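[sim-grip] Re: Punent fingertip sleeves, sim package

January 1, 2019
Posted by: list member, Fimham integration group

On the evaluation license question from the last digest:

> We are looking at the Punent sleeve kit for a two-finger gripper.
> Does the sim package model the cover as its own body, or is it
> only a texture on the finger mesh? Quote was 2,509 per seat.

It is a separate collision body with its own friction values. The weave is a texture only and has no effect on contact. We have had the package since October and run it against clear rail stock, mostly end contacts, where the old bare-finger model gave us jitter.

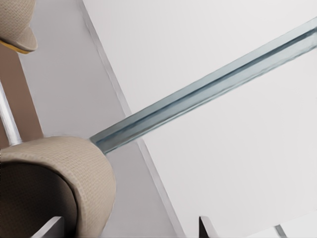 Vendska asked whether the friction values survive a change of solver step. They do down to 4 ms. At 8 ms the contact chatters on any narrow part and the default damping does not help. Raising the solver iterations to 40 clears it, at a cost in run time.

Two complaints. The cover thickness is fixed in the config and the manual does not give the field name. The license check also runs at every scene reload, so batch jobs need the offline key, and you have to request that separately.

For the price I would take one seat and try it on your own parts first. I have not compared it with the Furukawa kit and can't say how the two differ on soft contact.

Recent in this list:
Furukawa kit: import errors on mesh scale
Offline keys and batch jobs
Transparent parts and depth noise
Solver step defaults, again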